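4. Recording cloth episodes with the hand-held gripper

Read section 3 (Charging and pairing) before you start. Cloth episodes are stored separately from rigid-object episodes, so set the task type to Cloth in the Surum app first.

Before each session

1. Check that both finger pads are clean and seated flat. Wipe them with a dry cloth only.
2. Confirm that the indicator light is green. If it blinks, repeat pairing.
3. Set the video height to 720. Other settings are rejected at upload.
4. Open and close the fingers fully 2 times so the app can find the end stops.

Recording an episode

5. Lay the item on a bed, table or sofa. Patterned covers are fine and can stay on.
6. Press Start, then hold still until you hear the tone.
7. Bring the open fingers toward the cloth at normal hand speed. Keep one pad on each side of the part you plan to grasp.
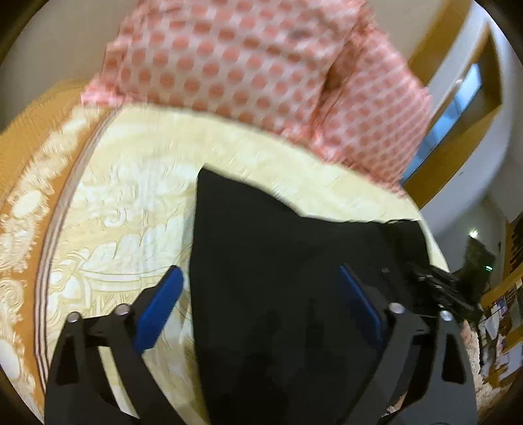 Figure 4-1. Open fingers over a black cloth on a bedspread, blue pads facing each other.

8. Close the fingers until the cloth is held. Do not squeeze past the second stop.
9. Lift, move or fold the cloth as the task card says, then release it.
10. Back the gripper away before you press Stop.

An episode should last around 11 seconds. Longer ones are accepted, but anything with a pause in the middle is usually dropped in review.

Note: Dark cloth hides its own folds. Grasp at a corner or a raised edge when you can, and leave a room light on.

Note: Change the starting position of the cloth between episodes. Repeats from the same position add little to the training set.

CAUTION: Keep fingers, hair and jewelry out of the gripper. The Druveck pads grip harder than they look.

CAUTION: Do not record with people or pets within reach of the fingers.

If an episode goes wrong

Mark it as Failed and keep going. Do not delete it. A missed grasp with a correct label can still be used. The app holds up to 3,610 episodes before it asks you to upload.

Questions about task cards go to Mitali Majumder through the Help tab.

Related topics
Charging and pairing
Uploading over a slow connection
Replacing finger pads
Jondent task cards: folding and hanging

This site uses cookies to remember your language and manual version. Accept | Settings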